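4. Table coverings and the shared use of rooms

4.1 Background

Studies of domestic textiles have tended to concentrate on items that are kept: quilts, curtains, embroidered linen passed from one generation to the next. The inexpensive printed tablecloth has received much less attention. It is bought cheaply, replaced often, and seldom recorded in household inventories or museum collections. Where it does appear in the literature, it is usually treated as a sign of taste, and its owners are sorted by income or age according to the pattern they chose.

The present section takes a different approach. It considers the tablecloth as a working object that tells the members of a household what a table is for at a given hour. The material comes from the Putik household survey, which collected written responses from 200 households in the districts of Lu and Dusow. Respondents were asked to list every covering they owned, to state when each was put on and taken off, and to say who in the household made that decision. The survey produced 684 separate entries, of which 32 were set aside as incomplete.

4.2 Covering and uncovering

Most households described a simple routine. A covering stayed on the table through the day and was wiped after meals. It was removed for tasks that might mark it, such as ironing, repairs, or the cutting of dough, and it was put back before anyone outside the family sat down. Several respondents in Dusow reversed this order. They kept the table bare for meals and laid the cloth afterward, explaining that the meal was the untidy part of the day and the cloth belonged to the hours that followed.

Authority over the cloth was rarely shared. In households with more than one adult, a single person was normally named as the one who chose it, and the same person was named as the one who washed it. Younger members reported moving the cloth without permission, usually to do schoolwork on a hard surface, and being told to put it back. These small disputes appear often in the free-text responses and deserve closer study than this paper can give them.

4.3 Pattern and season

Respondents in Lu made a clear distinction between plain and printed coverings. Plain cloths were described as suitable for visitors and printed cloths as suitable for every day. In Dusow the distinction was weaker, and printed cloths were used for both purposes. Checks and ginghams were named in both districts as patterns that "go with anything," a phrase that occurs in nearly identical form across the returns. Floral prints were tied more closely to the time of year. Many households reported changing to a lighter cloth in March, whatever the weather, and returning to a darker one when heating began.

Lettering is a more recent feature. Single words in a cursive hand, most often in English, are now common on low-cost coverings sold in both districts. Few respondents could recall the word printed on their own cloth without going to look at it. This suggests that the lettering is received as ornament, in much the same way as a border or a small motif.
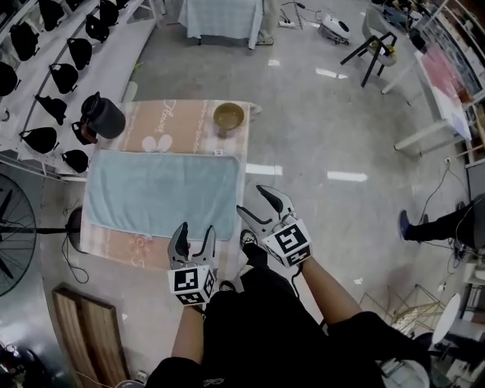

Suqin Cheng
Research Fellow, Domestic Textiles

Figure 1. A pale pink tablecloth with light gingham lines, the word "Flower" in white cursive lettering, and a small pair of white bunny-ear shapes.

The combination in Figure 1 is typical of the group classed in the survey as mixed prints. A check supplies the ground, and lettering and small motifs are placed over it. Retail descriptions gathered for the Prirum catalog study list such cloths under several headings at once, including kitchen, spring, and children's, and the respondents were no more consistent. One household in Lu entered its mixed print as an everyday cloth and, 4 lines later, entered the same cloth again as one kept for birthdays.

Double entries of this kind were retained in the analysis. They show that a covering may hold more than one place in the household order, and that its owners see no conflict in this. The effect on the coding of uses is taken up in Section 5, together with the returns from households that reported owning no tablecloth at all.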